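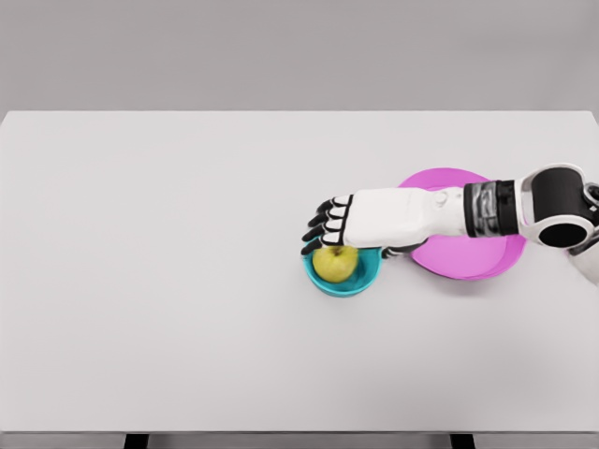

*Thread last updated: 2021-07-12*

## Litolell – which pressing of the second album?

**uonyeka**
I'm trying to sort out the Litolell discography before I spend money. The second album, *Andov*, seems to exist in two vinyl versions. One runs the drum intro straight into the first song. The other has a gap. Does anyone own both?

**dilis_fan**
I have both. The gap is on the reissue. The first pressing was 524 copies, hand numbered on the back. Mine is 226. The reissue has no number and a thinner sleeve.

**Kelechi Iyamu**
The gap isn't only on the reissue. My copy is numbered and it has the gap too. I think they cut side one twice during the first run.

**dilis_fan**
> I think they cut side one twice

Never heard that. What's in the dead wax?

**Kelechi Iyamu**
Side one ends in a 3, side two ends in a 4. Bought it at the merch table in December, on the tour with Ibrahim on bass.

**dilis_fan**
Mine has no digit after the catalog number on either side. So maybe you're right about a recut. I still think the version with no gap sounds better – the snare on the first song is louder.

**rearspeaker**
Disagree. The no-gap one is harsh at the top and the vocals get buried. I sold mine. The drummer always played it with a pause live anyway.

**uonyeka**
Thanks all. Is the single version of "Dilis" on either one? The streaming copy fades early.

**Kelechi Iyamu**
No, album version on both. The single mix is only on the seven-inch, and those go for over three times what the LP does.

**uonyeka**
OK. I'll look for a numbered LP and ask the seller for the dead wax first.

– Uchenna Onyeka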